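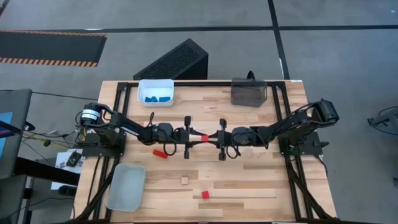

Clorkevell Wood Tops: Care FAQ

How often should I oil the top?
Every 9 weeks in the first year, then twice a year. Use a food-safe mineral oil and wipe off the excess after 70 minutes.

What humidity is safe?
Keep the room under 82 percent. Above that, strips can swell and the glue lines may show.

Can I sand out a scratch?
Yes. Sand with the grain, starting at 154 microns or finer, then re-oil.

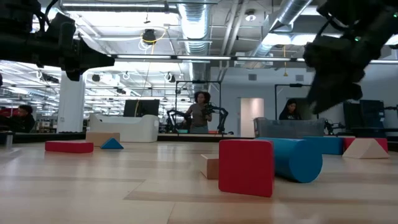
Foam blocks on a light wood top.

Will toys or foam mark the surface?
Clean foam will not. Dyed items left on fresh oil can transfer color.

Is Brimarex wax covered by the warranty?
Yes, on cured oil only. Flarnano sealer is not covered on any top.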